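Subject: Re: [gernholm-kitchens] Dish racks on a butcher block, again
From: Emiliano Escobar
Date: 06/09/2022

Hi Eulalia, hi everybody,
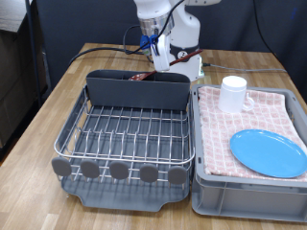
I've been meaning to answer this for days and kept getting distracted by, well, dishes. I've lived with a wire rack on a butcher-block top for two years now (before that I had one of those bamboo folding things, which went moldy and I will not be taking questions), so I have opinions!

Eulalia Bustos wrote:
> Has anyone found a rack that doesn't wreck a wood top? I had a
> Trosura with the flat mat under it and the mat just held the water
> against the counter. By April there was a black ring I had to sand
> out, then oil, then oil again. I'm also fed up with long spoons and
> spatulas tipping the cutlery cup over. Mine hangs on the side of
> the rack by two little hooks and it is useless. And where do you
> all put the stuff that's dry? I have 127 inches of counter in total
> and it feels like 10.

First, the black ring. Get away from mats. What you want is a stainless basket sitting in a real plastic tray, with a raised lip all the way along and a notch at the front that works like a spout. I push mine so the notch pokes over the sink and let it run off by itself. If you can't do that where your sink is, empty the tray at night. It takes less time than finding the sandpaper, believe me. I still lift the whole business up once a week and wipe under it, and I oil that end of the counter more often than the rest.

Look at the feet before you buy, too. A basket with fat rounded plastic feet along the front edge sits nicely in its tray and doesn't screech when you shove it. My old Pereyra had bare wire ends and it scratched right through the tray, and then of course it leaked, and then I had my own black ring. So you're in good company.

Now the spatula problem, which I feel deeply. We cook with wooden ones almost entirely, the long reddish-brown slotted kind, and they will pull over any little cup you hang them in. Get a tall caddy, a rectangular one with dividers, and stand it at the back of the rack instead of hooking it on the front. Spatulas go in blade down, handle up. I know there's a school of thought that says wood should dry blade up (my mother belongs to it and we've agreed to stop discussing it) but in a tall caddy with the blade up I get the handle sitting in the drips and the whole thing is top-heavy besides. One per compartment if you can manage it, so air gets between them. And tip the caddy out now and then. You don't want to know what lives in the bottom of those.

As for the dry stuff, I keep a gray plastic bin with ribbed sides right up against the rack, on the right, with a checkered dish towel spread over the top and hanging down over the rim. Things that are nearly dry go on the towel, and at the end of the evening whatever's under it gets put away in one trip. It eats some counter, but less than the drifts of lids and mugs I used to have everywhere. Pink and white is my favorite for the towel because I can see at a glance when it needs washing. Swap it often, it gets damp faster than you'd think.

If you're still shopping, Britia had a basket-and-tray set that looked right to me, though I've only handled it in the store. Check that the tray notch is at the front and not the side. And measure your shelf clearance if you go for the tall caddy! I didn't, and the whisk had to move out.

What oil did you end up using on the sanded patch? Mine dried lighter than the boards next to it and I'd like to fix that before the holidays.

Emiliano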